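Towel folding demo at a robotics open day: can visitors have a go with the hand-held grippers?

Asked by padari_mum, February 12, 2022

I'm taking my two lads (9 and 12) to the Lerura open day in Lund. The programme lists a towel folding demonstration in the home tasks part. Last time we went to one of these, everything was behind a rope and they lost interest. Do they let visitors hold the grippers, or is it watching only? Also, do you have to book?

3 answers

Nouhaila Kabbaj
Accepted answer

I help out on the demonstration days. You can have a go. The towel session uses hand-held grippers, one for each hand, and you do the fold on a bed the way you would at home, only with the jaws instead of your fingers. The blue pads on the tips have a crosshatch pattern. Children tend to squeeze too hard at first, so tell them to close the jaws slowly and take the towel by its folded edge.

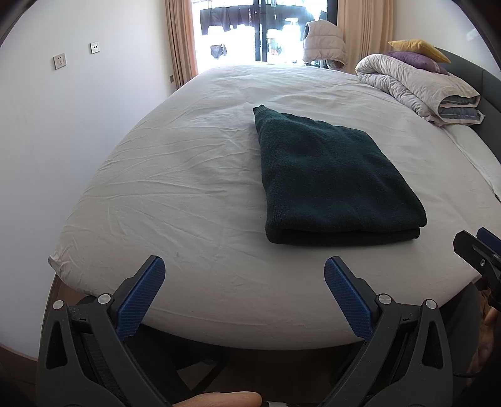

Green towel on the bed, with the grippers at the near side.

You need a slot for the hands-on part. Slots are 3 people at a time and you book at the desk when you arrive, not online. Under-10s need an adult standing with them. The talk beforehand is open to anyone and can be skipped. If your boys want to see a robot arm do the folding, that is a separate session in room 217, and there you do have to stay behind the line.

skakevon_fan

We went in September. Queue was long, go early. Café only took cards.

tomtit

Booking at the desk is right, but the slots for the afternoon had all gone by lunch when I went. They cap the day at 500 visitors as well, so I wouldn't turn up late. My daughter managed the first fold fine and then spent most of her turn on the second one, as the corner kept curling up. Staff were patient about it. Parking is on the Padari side and it's a fair walk.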